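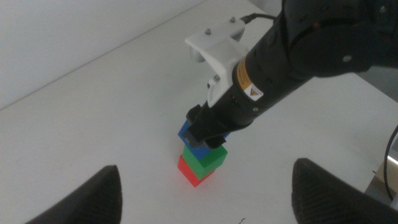
*Red, green, blue.*

Right, quick one before the bus. Moved flat. Again. Second time in two years and I still own 105 books I haven't read, all of which went up the stairs on my back.

The new place is on Vultley Road, top floor, above a shop called Coetzee that sells lamps. Nice light in the mornings. Awful water pressure. The bath takes so long to fill I made a full dinner while it ran, and ate it, and it still wasn't over my knees.

Neighbours seem fine. One plays the trombone. Not well but with feeling.

Did the old flat's final clean on Monday. Scrubbed the oven for hours, teh landlord didn't even open it. Looked at the skirting boards instead!! Who does that. Deposit due back by 2058 at this rate.

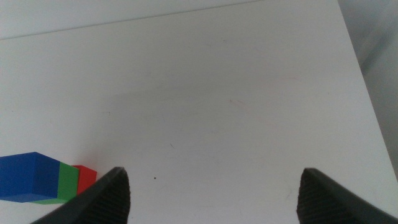

Anyway the Grerkstead bus. It's the 2 now, not the old one, and it goes the long way past the swimming baths, so I get a seat and a good half chapter done. Might get through those books after all. Started with the fat one about canals. Surprisingly gripping, lots of feuding.

Still to do: curtains, council tax, tell the dentist, find the box with the tin opener in it. Have been living on toast and things with ring pulls. Will definately write more once the internet's in. Bus is here, bye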